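Notebook, November, mailing desk

Back at the bench after lunch with a pot of tea and the bounce reports, and I'm writing this up while I still remember which list was which. The job for this week is the Engelhardt mailing, or more exactly the mess of addresses that came with it. They moved to us from Pileo in the summer and brought their whole customer list along, with three different spellings of the same columns and a field called "ok2mail" that is sometimes yes, sometimes 1 and sometimes a date. I've decided to treat the date as a yes only where there's a sign-up record to go with it. Luuk thinks that's too strict and I do see his point (they'll lose some perfectly good customers that way), but I'd sooner write to them separately and ask than have them cross with us.

First job this morning was duplicates. I ran the matching on address alone, then again with everything put into lower case and the stray spaces taken off, and the second run caught a good many that the first had missed. Should have done it that way round from the start! If anyone repeats this, please trim the spaces before you import and save yourself the trouble, as Iltoneo keeps the first version it sees and quietly files the other as a new person.

Then the test batches. I split the Bamia list, which is the tidy one, and sent to 20 addresses at a time with a pause of 45 seconds between batches. No complaints from the server at all. With the pause down at 5 seconds we started getting "try again later" replies from one of the bigger mail providers, and they went on for a good while after I'd put the pause back up. So for now the long pause stays, even though it makes the whole thing dreadfully slow, and I've written it on the card by the kettle so that we all see it.

Soft bounces I've left alone. Three in a row and an address gets parked, same as before. Hard bounces come off straight away, and I've put them in their own sheet with the server's reply copied in full next to each one. It's a dull sheet but I was very glad of the last one when Engelhardt rang up asking where their head office had gone.

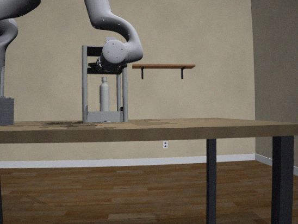
Luuk Segers has also been looking at the unsubscribe page, bless him, and found that the link works nicely in the HTML version but breaks over two lines in the plain text one, so that half of it can't be clicked. We shortened it and it looks right in the two mail programs I have on this machine. I'd like to see it on a phone as well before we call it done.

Still to do: the "ok2mail" letter to the doubtful ones, a proper name for the parked list (it's called "parked new 3" at the moment, my fault), and ask Engelhardt whether replies should come to us or go to their own desk. Test list is saved in the shared folder under Bamia, please don't send to it before I've taken my own address out.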